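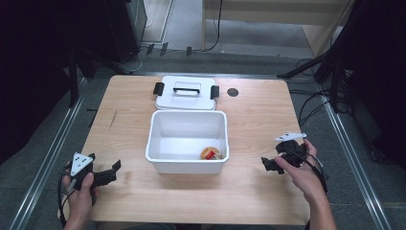

White box with the latch lid, lid off, on the light wood table.

From: Piroska Virág
Date: October 12, 2018
Subject: Re: [Skestlow] Boxes for the small pieces

Llinos Morris wrote:
> Are we still using shoeboxes for the play food? Two of them have
> split and I would like the same kind of box for every shelf before
> we lend sets out again. Does the lid need a handle?

I would go with the white plastic ones. The lid comes right off and has a black handle across the middle, with a black latch clip on each side. There is one small piece in the box in the picture, the orange-yellow one with the red patch. If anyone knows which set it belongs to, please tell me and I will put it back.

Please don't carry a full box by the lid handle until we have tried it with some weight. Hold it from underneath.

Labels go on the short end — not on the lid, as lids get swapped. Kwabena has the list from September and can print a new sheet. We have 400 blank labels left, so no need to order any.

Llinos, can you bring the split shoeboxes on your next visit? I will move the pieces over then.

Piroska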